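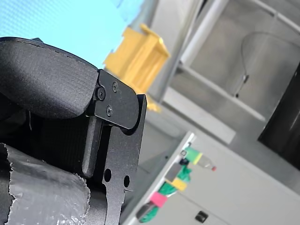
Skustwood path reopens after winter repairs

The lower path through Skustwood is open again from end to end. It had been shut between the Brarnby gate and the old sluice since November, when the stream came over its bank and took the surface away in two places. Walkers have been going round by the lane in the meantime, and the diversion signs should be gone by the time you read this.

The work cost £3,870. Of that, £3,382 came from the parish paths grant and the rest from the Skonbridge Footpaths Group's own reserves. Most of the money went on stone and on hiring a small digger for the stretch by the sluice, where the bank had to be cut back before anything could be laid.

Rizwan Malik drew up the plan and was on site for most of the job. The new surface is crushed limestone over a coarser base, and it is slightly higher than the old one. Two pipes now carry the ditch water under the path, where before there was only one, and that one had been blocked with silt for years. Rizwan expects the stone to stay loose on top until it has been walked on for a while, so pushchairs may find it heavy going at first. He would like to hear from anyone who sees water standing on it after rain.

The handrail on the steps at the Brarnby end has been replaced as well. The old rail had rotted at the foot of two posts. The steps themselves have been left as they are, apart from the bottom one, which was relaid because it rocked. They are still steep and still slippery with leaves in autumn, and anyone who finds them difficult can use the field gate 200 metres further along the lane.

There is one change to the route. At the bend below the badger setts the path now keeps to the uphill side of the big ash. The tree has been looked at and is sound for now, but its roots were being worn bare and the ground on the stream side is soft. Please keep to the new line, even if the old one is still easy to follow. Wendelin Strebel has put a short length of dead hedge across it, made from hazel cut nearby, and asks that nothing is taken from it for dens.

Dogs are welcome on the whole path. The field between the wood and the lane will have ewes and lambs in it until the end of May, so leads on there please - the farmer has asked twice.

The spring walk

We will walk the full path on a Wednesday evening in May, starting from the Skonbridge bus shelter at half past six. The date will go up on the noticeboard once we know when the bluebells are at their best. Maham Jadoon is leading and will stop at the sluice to talk about the mill that stood there. Very little is left of it beyond the wheel pit and part of one wall, but she has found an old estate map which shows the pond and the drying sheds, and she will bring a copy.

The walk takes two hours at an easy pace. Wear boots, as the far end by the meadow stays wet well into summer. There is no charge and no need to book.

Things still to do

The kissing gate at the top of the wood drags on its post and needs rehanging. Shahzad Mughal has the new hinges and hopes to fit them this month. The waymark at the lane junction still points the wrong way, and a replacement has been ordered. Bramble cutting stops now until the birds have finished nesting and starts again in September, when help will be very welcome. Gloves and loppers are kept at the hall, and we meet there at ten.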